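Equipment Planner for Laundry Automation (fixed contract, part-time possible)

Faviretti, Perklow site
Reports to: Juraj Štefanec, head of operations
Start: June

Who we are

Faviretti washes and returns clothing for care homes, small hotels and sports clubs. Our main laundry is in Perklow and we have a smaller one in Okholm, which takes mostly towels and kitchen wear. For the last year we have been testing if a humanoid robot can take over the loading and unloading of the front-loading machines, which is the work our people like least. The tests have reached the stage where we must plan money and not only time. For this we are looking for one person.

What you will do

You will prepare the equipment plan for the first 4 workstations in Perklow. A workstation for us means one robot, the washing machine it serves, the baskets, the power supply and cables, the floor space and the spare parts for one year. You will collect offers, compare them and write down what we should buy, what we should rent and what we should leave for later. Juraj Štefanec makes the final decision, but he will expect a clear recommendation from you and not only a table with prices.

Your regular tasks will be:

- asking suppliers for offers and checking that they all include the same things (delivery, training, software fees, service visits)
- keeping the budget file up to date every month
- planning the order of purchases so that the laundry does not stop working
- writing a short list of spare parts, with fingertips and hand coverings first
- talking with the test team and with the people who work at the machines now
- checking the insurance and the electrical requirements with the building owner

The work you will be planning for

A wicker basket, a front-loading washing machine and clothes of different colors.
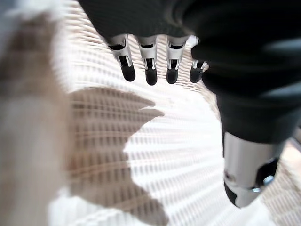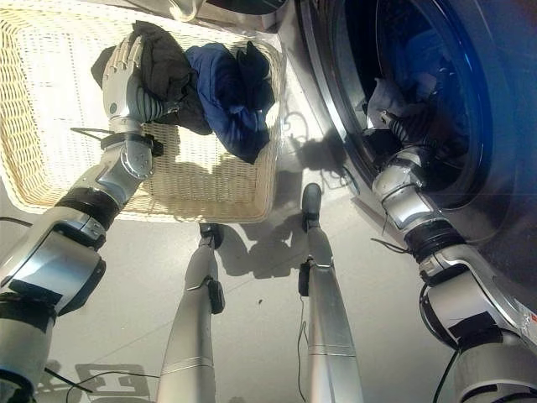
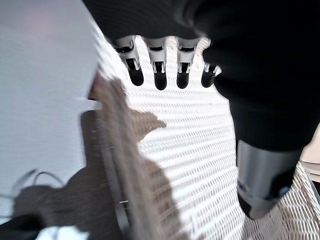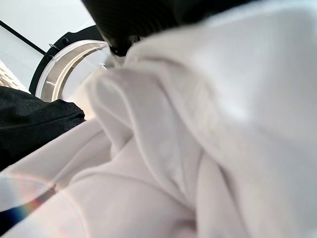 A large part of your budget will go to small things. The robot itself is one line in the file, and the price of it is known. More difficult are the costs which come back every month: replacement parts for the hands, protection for the cables, baskets of the same size, the hours of a technician. Our first budget did not include many of these and we had to correct it twice. We would like the next one to be more complete from the beginning.

You will also have to decide about the baskets. Natalia Tlapale, who leads the test team, would like to have one model for both sites. The colleagues in Okholm prefer the ones they have. You will find good arguments on both sides, and the difference in price is not small when we order for the full laundry.

Another open question is the service contract. We have an offer from Esquivel for a yearly contract and a second offer where we pay for each visit. Please be ready to calculate both, also for the case when a robot is out of use for 15 working days.

What we expect from you

- experience with purchasing of technical equipment, in a laundry, a warehouse, a kitchen or a similar place
- you can read a technical data sheet and ask the supplier when something is missing
- good knowledge of spreadsheets
- English good enough for writing to suppliers; a second language is welcome
- readiness to stand next to the machines for some hours each week and watch the work

You do not need to program robots. It is helpful if you have seen one working before, but we will show you everything in the first weeks. A university degree is not a condition.

What we offer

The salary is 3000 per month before tax for full time, and in proportion for part-time. The contract is for one year and can be made longer if the second phase is approved. You get a desk in the office above the laundry, a laptop, lunch in the canteen and free washing of your work clothes. Trips to Okholm are paid, and the travel time counts as working time.

How to apply

Please send your CV and one page where you describe a purchase you have planned: what it was, what it cost in the end and what you would do differently today. We read this page more carefully than the CV. Write reference 894 in the subject line and address it to Natalia Tlapale, who will answer your questions about the position too. Questions about the contract go to Juraj Štefanec.

Interviews are held in Perklow and take one morning, with a visit to the test area included. Please bring closed shoes.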